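Speaker notes: Open day talk, Dongate handling lab
Speaker: Efraín Tello
March 24, 2024
Length: 15 minutes plus questions

Start

Welcome the group. Say which half of the tour they are on. Group A has seen the Vonton line already, Group B goes there after this talk. Ask people to stay behind the yellow tape until the demo is over.

Do not repeat the company history. It is on the handout.

What the robot is asked to do

One task: go to the tall cabinet, open a door, take out one item, put it on the counter, close the door. The item is named by the operator at the start of each run. No one steers the arm after that.

Explain why a door is harder than a shelf pick. The handle travels on an arc. The hand has to hold on while the base and arm follow the arc, and an error of a few millimeters shows up as side load on the wrist. The controller watches that load and gives way when it climbs. Without that, the hand slips or the door stops moving.

Mention the seal. A sealed door needs a hard pull at first and very little after. The first version of the Britero controller kept pulling at the same force and threw the door open. The current one drops the force as soon as the door starts to move.

The view from the head camera

Put this slide up before the live run and leave it up while the arm is homing. Point out the two silver handles, one on each side of the seam. They are short and close together, and the planner has to commit to left or right before the hand gets near. The cabinet front is white with little detail on it, so the handles and the dark line of the seam carry most of the useful information. If someone asks about image quality, say that the planner works from soft images like this one all the time.
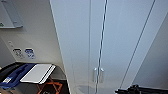

Live run

Flores operator starts the run on my signal. Keep talking through the approach, it is slow. Stop talking at contact so people can hear the motors.

If the hand misses the handle, let it retry once. After a second miss, call the stop and go to the recorded run. Do not restart the controller in front of visitors — it takes too long.

Numbers, if asked

Logged door runs since June: 440. Completed without operator help: 357. Longest stretch between stops: 158 minutes. Most failures were at the grasp, before the door moved. We do not have figures for other cabinet types yet.

Questions I expect

Can it use both arms? The software allows it. We have not tested it on doors.

What happens if a person steps in? The base stops and the arm holds position. The operator has to clear the stop by hand.

When will it be for sale? Refer them to the front desk.

Close by pointing Group B to the Vonton line. Group A goes back through the lobby and returns visitor badges there.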